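Frequently Asked Questions: Automated Sorting at the Melloser Plant
Information for employees of the Kitting and Sorting Department

The company is introducing robot arms to part of the sorting work at the Melloser plant. The questions on this page were collected at the shift briefings and from the question box outside the break room. The page is updated when a new question is received that applies to more than one person. Questions about an individual's pay, schedule or medical restrictions should be taken directly to Human Resources.

What is being automated?

The first stage covers the sorting of small molded pieces for the Sirnard line of children's learning sets. At present, pieces arrive from molding in mixed totes and are sorted by hand into the compartments of a kitting tray. Robot arms will take over the portion of this work in which single pieces are picked up, moved and placed with others of the same kind.

The Antunes line, which includes fabric and printed card, is not part of the first stage. Any decision to extend the program to that line will be announced at a shift briefing before equipment is ordered.

Why was sorting chosen?

Sorting has the highest number of reported wrist and shoulder complaints of any task in the department. A full order for one of the larger Sirnard customers calls for 3654 trays, and each tray is filled by repeating the same short reach many times. It is also the task for which the department has the most difficulty filling the late shift.

Will anyone lose their job?

No layoffs are planned as part of this program. There are 14 sorting positions in the department. As arms are brought into service, the people in those positions will be offered work as cell attendants, in final inspection or in kitting of the Antunes line. Base pay will not be reduced as a result of a move under the program. Positions that become open through retirement or resignation may be left unfilled, and employees should be aware of this when they consider the long-term size of the department.

What does a cell attendant do?

A cell attendant is responsible for one or more arms during a shift. The attendant supplies pieces, checks the sorted groups against the order sheet, clears faults and records stoppages. The attendant also decides when a piece should be taken out of the run because of a molding defect. The arm does not make that decision.

Most of the attendant's time is spent on foot. Employees who have a seated-work accommodation should speak with Human Resources before accepting the position, so that the station can be arranged to suit them.

How is the work being tested before it reaches the floor?

Testing is carried out in the trial room next to the maintenance shop. Trials use plain blocks in a small number of shapes and colors, and the grouping is done on a flat wooden board. Shapes that are close in size but different in outline are of particular interest, as these are the pieces most often confused in a mixed tote.
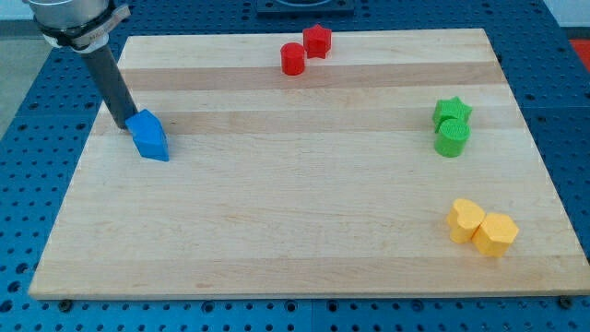

Each trial task must be completed 100 times under the same conditions before it is considered for use on the floor. Failures are logged along with the position of the pieces when the failure occurred. A task that does not meet the department's standard is returned to the trial room – it is not passed to the floor with the expectation that attendants will correct it.

May employees visit the trial room?

Yes. Visits are open to all shifts and may be arranged through a shift lead. Visitors are asked to stay behind the yellow floor line while an arm is powered. Employees who currently sort by hand are especially encouraged to attend. Several changes to the trial tasks, including the practice of starting with pieces placed close together, were made on the advice of experienced sorters.

What training will be provided?

Training for cell attendants takes 30 hours and is held during paid time. It covers safe entry to the cell, starting and stopping the arm, common faults, and the use of the Bakidus scheduling software, in which stoppages are recorded. No programming experience is needed. Trainees spend the second half of the course working beside a qualified attendant.

Employees who do not pass the final check on the first attempt may repeat it. A person who decides that the work does not suit them may return to hand sorting for as long as hand sorting positions remain, or may ask to be considered for the other positions named above.

Is it safe to work near the arms?

Every arm on the floor will stand inside a marked cell with an emergency stop on each open side. Attendants must stop the arm before reaching into its work area, even to pick up a single dropped piece. This rule applies to supervisors and maintenance staff as well as attendants.

Long hair must be tied back, and loose sleeves, lanyards and jewelry may not be worn inside the cell. Gloves are not required for handling pieces, but they remain available at the supply window.

What should I do if the arm drops a piece or places it in the wrong group?

Press the stop button, wait for the indicator to turn amber, and then enter the cell. Return the piece to the supply tote. Do not place it into the tray by hand during an automated run, as this makes the count in the log unreliable. If the same fault occurs three times in an hour, call maintenance and leave the arm stopped until a technician arrives.

Will production targets go up?

Targets for automated cells will be set after the first full month of operation and will be based on what the cell has done in practice. Targets for hand sorting will not be changed to match them. Time lost to a fault will be recorded against the equipment and will not appear in an attendant's performance record.

Are employees being recorded or measured by the equipment?

The cells record the movements of the arm, the time of each stoppage and the login of the attendant on duty. The login is kept so that maintenance can ask what was observed. It is not used to compare one employee's speed with another's. Any change to this policy would require written notice to all employees in the department.

Will break times or shift hours change?

Shift hours remain the same. Break times in the automated area will be staggered so that a qualified attendant is always present while an arm is running. If no one is available to cover, the arm is to be stopped for the length of the break. Attendants are not expected to shorten a break in order to keep a cell in operation.

When does the first cell begin operation?

The first cell is scheduled to begin in January, on the day shift only. The late shift will follow once enough attendants have been trained. The area near the east door will be closed for floor marking before that time, and totes normally stored there will be moved to the rack behind the label printers.

How do I apply for a cell attendant position?

Forms are available from shift leads and at the Human Resources window. Current sorters are considered first, in order of length of service, followed by other employees of the department. An employee who is on leave when the positions are posted may apply by mail or by telephone and will be treated as if the form had been received on the first day of posting.

Where can I send a question that is not answered here?

Written questions may be left in the box outside the break room, with or without a name. Those that are signed receive a direct reply. Questions may also be raised at the start of any shift briefing, and shift leads will forward those they cannot answer to the department office.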